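About Stusoleck

Stusoleck is a family-run moving and storage company in Stardale. We move households, small offices and a lot of pianos.
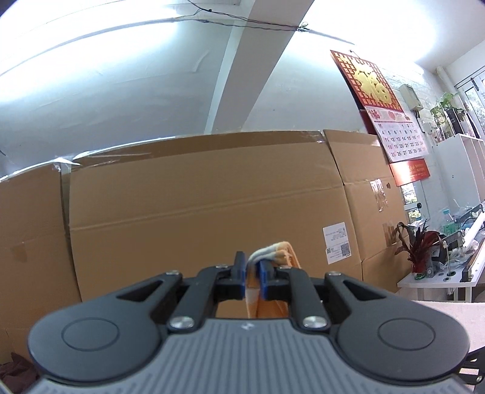

Dirk Van Leeuwen started the company with one truck and a lease on half a building on Worku Street. He had been driving for a national van line and wanted to sleep at home. The first year was mostly apartment moves, two or three flights of stairs each, and a standing job hauling desks for the county school office. The other half of the building came up for lease four years later and we took it. We are still at the same address.

Today there are 11 of us on the crew and seven trucks. The two largest do the out-of-state work. The smallest is the one we send to the older streets near the river, where a full-size truck can't make the turn at the bottom of the hill.

What we do

Local moves are charged by the hour, with a two-hour minimum. Moves of more than 40 miles are quoted at a fixed price after a walk-through, in person or by phone. The price on the quote is the price on the bill unless the list of goods changes. Packing is a separate service. You can have us pack the whole house, only the kitchen, or nothing at all.

Storage is by the month, in 317 units on two floors. The ground floor units have drive-up doors. The upper floor is reached by freight elevator and is kept between 55 and 80 degrees all year, so most people with instruments, paintings or paper records ask for a unit up there. The waiting list for the upper floor is usually longest in January.

We do not move live animals, propane tanks, paint or gasoline. House plants can go on local moves but not on long ones.

Who we are

Dirk still does most of the quotes. Siebe Verhoeven runs the crews and makes up the schedule, and he is the person to call if your closing date slips. Jolien Willems has the front office – billing, claims and insurance certificates for buildings that require them. Titilayo Ugwu manages storage and joined us from a records archive, where she spent nine years. Dima Abou Jaoude leads the piano crew and tuned pianos before he moved them.

Everyone on a truck is an employee. We don't hire day labor, even in summer, which means the last weekends of June and August fill up early. Please book those at least five weeks ahead.

Licenses and claims

We are licensed for moves inside the state and between states, and copies of both licenses are kept at the front desk. Basic coverage is included in every move. Full-value coverage costs extra and has to be chosen before loading day. If something is damaged, write to Jolien within 30 days and keep the item and its packing until she has replied.

Office hours

Monday through Friday, 8 to 5:30. Saturday, 8 to noon. Storage customers can get in with their gate code from 6 a.m. to 10 p.m. every day, holidays included.

Page last updated 7/18/25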